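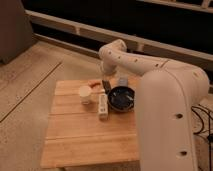 Notes for the talk "Who sorts the small things now?"
Speaker: Selma Vasić, returns department, Clarnarier, Brondach site
Version of January 2, 2018
Speaking time: 24 minutes, then questions

Opening (stand, no slide text)

Good morning. Thank the hosts, and thank Todor Kos, who read the first version and made it shorter.

Say who I am. I have worked in returns for 11 years, most of them at the sorting tables. I am not an engineer. If somebody wants to know about motors and software, Ilir Halilović sits in the second row and he will answer after the talk. My part is the people who stood at the tables, and what they do now.

Explain what we do. Clarnarier supplies furnished apartments with household goods. When a tenant moves out, the small things come back to us mixed together in one box. We must take them out, look at them, and decide for each one: back to stock, to washing, to repair, or to waste.

The work before

Speak slowly in this part. Many people in the room have never done such work.

A sorting table looks easy. You take a thing, you put it in the right place. But you do it with a bent neck and you do it the whole shift. The hands learn it in one week. The neck and the shoulders complain much later.

Tell the story of the spoon. In my first year I put one teaspoon into the wrong box, and Obaidul Jayasinghe, who taught me the work, walked across the hall to bring it back to me. He did not say a word. I still think of it when I hold a teaspoon. (Pause. Obaidul will be in the room, look at him.)

What I want them to understand: we talked at the tables. Four hands, two people, one box. New colleagues learned the language there, me also. When we plan a machine we measure the time for one item. We did not measure the talking, and so it was not in the plan.

The arm comes

In September the first arm was installed for the project Orik. We got three weeks to prepare, and I want to say openly that this was too short. The letter said "support for the sorting team." Many of us read it two times and looked for the word "replace." It was not there, but we did not feel calm.

Danica Nikolovski from the works council asked for a meeting before the start. She asked the management to write down which tasks stay with people. This paper was two pages long and it helped more than all the other information.

Next slide, give them time to look.

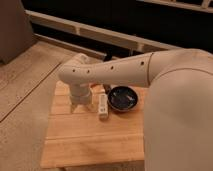 Most of my colleagues expected that the heavy boxes would be the difficult part for the arm. The heavy boxes were never the question, they still come on the lift table. The difficult part is small things which stand close together. Look at the black bowl and the narrow white thing beside it, they almost touch. A person separates them with one finger and does not think. For the arm somebody must think before. So a new task came to us: we lay out the goods so that the fingers of the gripper have space. Obaidul is the best at it. He says it is like setting a table for a guest who cannot see well.

(If they laugh, wait. Then continue with the next point, it is serious.)

What changed for the people

First, the place where we stand. Before, we stood at the table. Now we are often beside it and watch. Watching is tiring in a different way. After lunch it is hard to stay awake next to a machine that moves calmly. We asked for shorter turns at this place and we got them. Please recommend this to everybody who plans something similar: ask the people about the turns before the schedule is printed.

Second, who decides. The arm moves an item, but a person still says if a cup goes to washing or to waste. In the first plan the person had only a yes and a no button. We wanted a third button, "I am not sure." The project team thought it would be used too much. It is used, and then two colleagues look at the item together. So a little of the talking came back.

Third, the wage group. I will say only what is agreed. The people who lay out the goods and check the arm are now in the same group as the machine operators. Danica made this possible and it took a long time. Do not go into the sums, also if somebody asks.

Fourth, the people who did not want it. One colleague moved to packing because she did not want to work near the arm. She was not sent away and she was not made to explain herself. I think a company must have such a door.

Next slide. 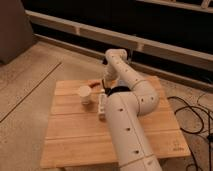

Gripper just above the boards, to the right of the paper cup.

Speak about paper cups here. Tenants put them in the box together with the good dishes. For us a paper cup is waste, we would throw it away with the left hand while the right hand is already taking the next thing. With the arm, each item is one job, the cup the same as the bowl. Some colleagues found this almost insulting. Ilir explained to us why each item gets its own turn, and we explained to him why we were angry. After this conversation we take out the clear waste before the goods go on the table.

What I would do differently

Bring the arm in switched off, and leave it there for some days. Let people walk around it and ask.

Give the first training to the oldest colleagues, not to the youngest. We did the opposite and the older ones felt they were already forgotten.

Keep one table without any machine. We have kept one at Brondach. New people start there, with their hands, and with somebody next to them.

For the questions

If they ask whether jobs were lost: in our department no contract was ended. Say also that two people retired and were not replaced. Both sentences, always together.

If they ask about the site in Tolentino: it will start later, I do not know the month. Send them to Todor.

If they ask whether I like the arm: I like my shoulders more than before. I miss the noise at the tables.

Leave the last slide on, with the e-mail address of the works council.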